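Let Guests Keep Their Shoes On

My wife and I stopped asking people to take off their shoes in May, after 16 years of asking. I think more households should do the same.

I understand the case for the other side. Floors stay cleaner, carpets last longer, and in many families it is simply how things are done. Athina Sotiropoulos, who grew up two doors down from me, would no more walk across her mother's rug in boots than put them on the dinner table. If that is your custom, keep it. Everyone you invite knows about it already and dresses for it.

My complaint is with the rest of us, who picked up the rule along with a new floor. We put down 422 square feet of oak and suddenly had opinions about heels. People came for dinner in clothes they had chosen with care and were told at the door to give up part of them. Some had holes in their socks. Hema Sastry, a friend of ours with a bad hip, had to sit on the stairs to get her laces undone, and she stopped coming in winter. It took me two years to ask her why.

A floor is there to be walked on. Ours cost $1,217 to refinish last time, and I expect to pay that again sooner than I would like. Spread over the years between, it comes to less than we spend on coffee. A decent doormat and a mop take care of most of what comes in from the street.

There is a middle way, and I have no quarrel with it. Tell people before they arrive. Put a chair by the door, a real one with arms. Then let them decide, and don't look at their feet while they do it.
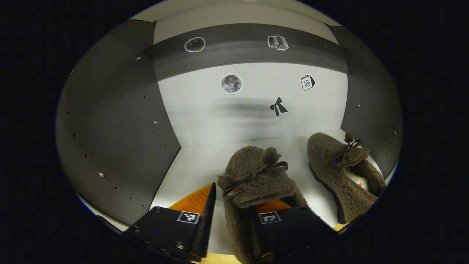

If you do offer slippers, offer them once and drop the subject. A guest who says no thank you has answered the question, and dinner is getting cold.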